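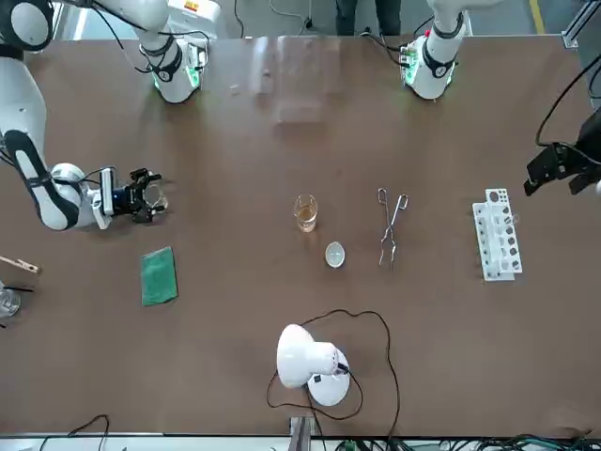
Laboratory table with glassware, crucible tongs and test tube rack set out.

Nostness Laboratory Table and Bench Set
Catalogue number 756
Supplied by Grombridge Educational and Laboratory Furnishings

The Nostness table is intended for teaching laboratories, preparation rooms and small testing rooms where one surface must serve several kinds of work in the course of a day. The brown top is finished to the edges and may be ordered in two lengths. Both lengths share the same underframe, so tables bought at different times can be joined in a row.

The bench set is sold with the table or separately. It contains the small items most often requested by science departments:

Beaker, clear glass, small
Evaporating dish, white, round
Crucible tongs, metal, with loop handles
Test tube rack, white plastic, two tiers of round holes
Test tube clamp, wooden grip with metal spring
Sponge pad, green, rectangular

A white desk lamp with a domed shade and round base is available as an addition to the set. Lamps are packed separately and should be checked on arrival.

Care and use
The top should be wiped down at the end of each session with a soft cloth and mild soap. Hot dishes and crucibles should be placed on a heat-resistant mat. Spills of acid or strong dye must be removed at once, as staining is not covered by the guarantee. The test tube rack is not suitable for oven drying. Wooden clamps should be kept out of standing water – a short rinse does no harm.

Ordering and delivery
Tables are delivered to a ground-floor entrance within 10 working days. Delivery to upper floors can be arranged through our Zarley depot and is charged by the hour. Bench sets are packed in cartons of 48, and single sets may be ordered at the standard price. Replacement parts for the earlier Escobar table remain available until October, after which only feet and fixing bolts will be held in stock.

Enquiries from schools and colleges should be addressed to Nazar Kuzmenko, Laboratory Sales, quoting the catalogue number.

Page revised 2019-01-02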